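3.2 Sorting at the counter

I expected people to sort by size, and I was wrong on day one. In the 47 kitchens we visited, most folks sorted by how a thing gets picked up — stacks here, scoops there, sticks somewhere else. Lucía Rivas spotted it before I did. 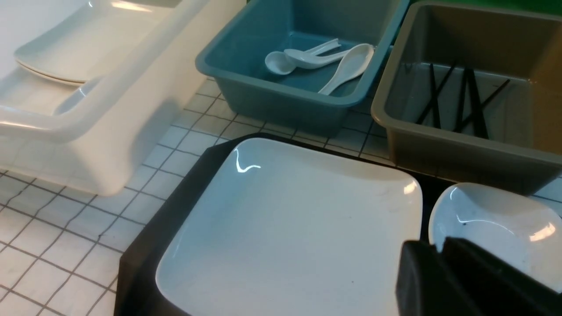 Page last changed: 2018-01-29

Figure 2. Plates, soup spoons and chopsticks, each in a bin of their own.

I love how relaxed the bins in Figure 2 are! The plates are stacked, sure, but the chopsticks just cross every which way. Fadwa Lamrani and I coded that as "sorted, not arranged" (see Section 4 for the trouble that label gave us).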